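Finished the draft! (Sort of)

Thu 7 November

So I typed the last line of the novel on Tuesday night, sat there for a minute feeling very grand, and then went and put the bins out. Draft three, 1263 words longer than draft two, which was meant to be the long one. I'd promised myself I would cut. I did cut! I took out the whole ferry chapter and the bit with the wedding, and then the middle grew back like a hedge.

For anyone new, the book is called Kaldale and it's a slow, creepy sort of mystery set in a valley that gets snowed in every winter. A schoolteacher comes home to sell her mother's house and finds a lodger living there that her mother never mentioned. I've been at it for longer than I care to admit, mostly between half five and seven in the morning with a blanket over my knees.

The big change this time is the lodger. In the first two drafts he was called Mr Sulness and he was a villain from the moment he opened the door, all long silences and cold hands. Shirley Hartley, who reads everything I write and is kind about roughly none of it, sent the pages back with "he may as well have a cape" written across the top. I sulked for a weekend. Then I rewrote his first scene so that he makes the teacher a very bad omelette and talks too much about his knees, and suddenly I couldn't stop writing him. He's still up to something. He's just much better company while he does it.

I also moved the body. It used to turn up on page 90 and I always thought that was fine, plenty of atmosphere to be getting on with, but when I read the thing aloud to myself over three evenings I was bored by page 60 and I wrote it. So now there's a boot in the snow at the end of chapter two, and you don't find out who was wearing it for ages. Far more fun. It did mean going back through every conversation in the first half and working out who knows about the boot and who is pretending not to, and I have a big sheet of lining paper on the spare room wall with arrows all over it.
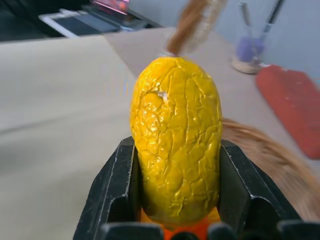
What I still can't get right is the ending. I know who did it and I know why, but the teacher has to work it out from something small, and every small thing I try is either so obvious that you'd spot it in your sleep or so tiny that it feels like cheating. At the moment it's a library ticket. Before that it was a jar of plum jam. Timo Hagedorn from the Bromwood writing group thinks she shouldn't work it out at all and should just sell the house and go, leaving the reader to put it together, and I go back and forth — some mornings I think he's a genius and some mornings I want to throw a biscuit at him.

Anyway, it's going in a drawer until December. I'm not allowed to open it, not even to fix the typo I know is in chapter nine. I've got a pile of other people's books to read and a short story about a lighthouse that I keep telling everyone is nearly done (it has a title and a seagull).

If any of you have a favourite last clue from a mystery, one that made you flick back to check it had been there all along, please leave it in the comments. Mind the spoilers though, I'm still halfway through two of the ones you recommended last time!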